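Clonness Bird Log: README

Welcome, and thanks for taking an interest in our sightings! This folder holds the bird records kept at Clonness, a low, windy point with a freshwater pool behind it and a good deal of mud in front when the tide goes out. The log was started in 1923 by people who wrote in pencil and had their own ideas about spelling, and it has been kept up ever since, with some thin patches that I'll get to further down. I've been typing it up in the evenings for longer than I like to admit, and it has finally reached the point where I feel all right about letting other people poke at it.

What's in the folder

sightings.csv - the main table, one row for each species on each visit
visits.csv - one row per visit, with start time, end time, wind and sky
places.csv - the spots we count from, with short notes on each
names.csv - old bird names matched to the ones we use now
notes.txt - odds and ends that wouldn't fit into a column

If you only want to know what turned up and when, sightings.csv will do you fine. If you want to compare one year with another, please use visits.csv alongside it. A morning when somebody sat out for hours in August will always look better than a quick stop in sleet, and the birds had very little to do with that.

The columns in sightings.csv

visit_id matches the same column in visits.csv.

species is the modern English name. The name as first written is kept in species_orig, and I'd encourage you to have a look through that column some time, as the old names are half the fun.

count is a whole number. Where the observer wrote "many" or "a good few" or, in one case, "a sky full," the count is blank and the words are in count_text. I went back and forth on turning those into numbers and decided to leave them alone.

place is one of 6 codes, explained in places.csv.

direction is filled in only for birds passing over the water, and takes N, S, or blank.

sure is 1 if the observer was happy with what they saw and 0 if there was a question mark in the margin. Distant ducks in bad light make up a large share of the zeros, and I have added plenty of those myself.

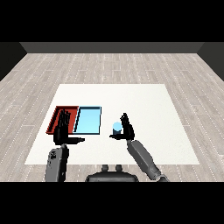

Are the blank counts the same as zero?
A blank means birds were seen but not counted, so there should always be something in count_text next to it. Zero is used only when someone went looking for a particular species and came away without it, which happens mostly in the winter goose checks.

The places

Most of the counting is done from the point itself, with the pool a close second. Helberg is the farm on the higher ground inland, and the fields there are where the geese and plovers go when the tide pushes them off the mud. It has its own code because the old books always kept it apart, even when the same person walked from one to the other before breakfast. Ornamlow is the long spit across the channel. We can see it well enough with a telescope on a clear day, but everything logged there is seen from our side unless notes.txt mentions a landing. Please bear that in mind with the small waders, which at that distance are mostly a matter of hope.

How the records were typed up

The older books were typed by hand, straight from the page. I used a little program called Mägi to check the results. It's a homemade thing that looks for dates out of order, place codes that don't exist, and counts that seem too big for the species. Any count above 200 was set aside and checked against the page again, and for starlings and knots I raised that to 800, as otherwise I would have been there all winter. A few very large numbers survived the check because they really are what's written down. Whether the birds were there in that strength is another matter, and I leave it to you.

Ink that had run, or pages that had stuck together, are marked "unreadable" in the notes column. I didn't guess.

Things to watch out for

Coverage is uneven. Spring and fall are strong, midsummer is weak, and there are stretches in the early books where whole months are missing. No visits is not the same as no birds!

Times before the switch to the printed forms are often just "dawn" or "after tea." In visits.csv those are kept as text in time_text, and the proper time columns are left empty.

Gulls were not always split by species. If you see "gull, large" in a row, it's as much as we know. The same goes for "diver" with nothing after it, and for a good many terns.

Nest sites have been taken out. For the few species that get bothered, I've also removed the place code during the breeding months and left the month and count in. If you need more than that for a proper study, write to us and explain what you're doing, and we'll try to help.

Using the data

You're welcome to use the log for study, teaching, or simply settling an argument about when the first wheatear usually gets in. Please credit it as the Clonness Bird Log, and if you make a chart or a map from it, we'd love to see it. If you change the table and pass it on, put a line in your own notes saying what you changed.

Corrections are very welcome too. Send the visit_id, the column, and what you think it ought to say, and I'll get the book down off the shelf and look. It may take me a little while during fall passage, when I'm mostly out on the point with a flask.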